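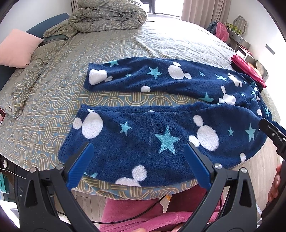

Posted by the Prundeck group, Mindwood second-year build project
17 January 2022

Prundeck is a pair of hand-held grippers for recording how a person handles clothes. One goes in each hand, you squeeze the handle, the jaws close, and a camera on the tool records what the fingertips would be doing if the tool were a robot hand. We built them in the shared workshop at Watkins and did nearly all the cloth testing at home, on a bed, with whatever was in the laundry pile. This report covers the jaws, the pads and the pants trials. The logging software, which we call Birska, has its own write-up.

Why pants?

We started with dish towels and got bored fast. A towel is a rectangle and it stays a rectangle. Fleece pajama pants are so much more fun! They have two legs that want to go in different directions, a gathered waist that bunches up, and a seam you can grab by accident. Our favorite pair is navy blue with white mouse heads and turquoise stars. The print turned out to be really useful when we went through the recordings, as you can pick one mouse head and follow it while the leg moves. With plain black sweatpants we kept losing track of which layer we were looking at.

The usual starting layout is the pants sideways on the near half of the bed, leg openings to the left and waist to the right. From there the job is to bring one leg over the other and smooth it, then fold toward the waist. We left the patterned bed sheet on for all of this. It's a busy pattern, and we wanted the video to have some of that in it, because real bedrooms look like that.

The jaws

Each gripper has two jaws that angle in toward each other. Our first version had solid outer linkages and it felt like holding a brick by the end of an evening. For the second version we opened up long triangular cutouts in the outer linkages, and the finished tool came in at 373 grams on the workshop scale. Big improvement. Your wrist still knows about it after a long session, but you can finish one without switching hands.

The pivots are silver pins, two showing on each jaw from the camera's side. Getting them to sit right ate most of December. If the holes were a hair loose, the tips crossed over when you squeezed. If they were tight, the jaws closed but came back slowly and you'd drag the fabric with you when you meant to let go. What finally worked was drilling undersize and opening each hole with a hand reamer, checking the pin after every couple of turns. We should have done it that way from the start, and the drill press was busy most afternoons anyway.

The pads

We tried smooth pads first. They were fine on cotton and hopeless on fleece, where the jaws shut and the cloth just slid out. The blue ribbed pads fixed most of that. The ribs get into the nap a little and you can pinch one layer without pressing down into the mattress. They're also easy to see against dark gray jaws, so in the video you can tell where the pad ends and the pants begin, even when the pants are navy.

Pants trials

One run means starting from the sideways layout and ending with a folded pair, without touching the cloth with bare fingers. We did 30 runs with the ribbed pads, and 27 ended in a fold we'd put in a drawer. Two of the other three went wrong at the waist, where the gathers give you several layers at once and it's hard to know what you've got hold of. The last one was a cable problem: it caught while we were reaching across, and the grip slipped.

Cables and light

The cable still needs work. It's thin and black, and it hangs between you and the bed right where your arms want to go. We've tried clipping it to a sleeve and that helps for the right hand.

Daylight is the other thing. The window is on the far side of the bed, and on a bright day that side of the sheet goes almost white in the video. Closing the curtain made the near side too dim, so for now we keep the cloth close to us and live with it. A lamp behind the operator is next on the list.

What we're doing next

Shirts! Sleeves look like pant legs until you try to fold them, and the collar will be a whole new headache. We also want a softer return spring, and handles in a smaller size, as the current one was shaped around the biggest hand in the group. The parts list is 13 lines long and we'll add it to the project page once the spring is settled.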